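Holtevel Textured Table Cloth – Beige and Pink

Wipe-down finish, hemmed on all sides
Price: $31
Pack of 2: see options
Item no. 2620

I went looking for a cloth like the Holtevel for my own kitchen long before I ever sold one. Our table gets everything: lunch, homework, the shopping bags, all those half-finished drinks that seem to live there until bedtime. White showed every splash, and the dark ones showed every crumb (I had a navy one for a whole summer, never again!). Beige and pink sounded a bit fussy to me at first, but the two colors run together softly and the texture hides a lot between one wipe and the next. 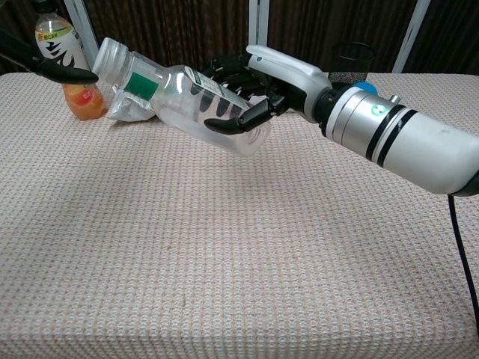 I like it best as an everyday cloth. Put your juice and water bottles straight down on it, let the wrappers pile up, then clear the lot into the recycling and go over it with a damp sponge. Sticky spots want warm water and a drop of dish soap. Please don't use bleach – I tried it on a sample and the pink went patchy.

It comes folded, so you'll see creases the first day. Mine dropped out overnight. If you're in a hurry, a cool iron on the back does the job, with a dish towel in between.

A few of you have asked if it goes with the Strachan seat pads. It does! The sand ones are the closest match, and the gray is nice too if you want something quieter.

Sizes: small square, medium rectangle, long rectangle. Measure your table and add the drop you want on each side before you pick. I can't take back cut cloths, but anything unused and still folded is fine to return.

The long rectangle is sold out right now and will be back in September. Small and medium ship from stock.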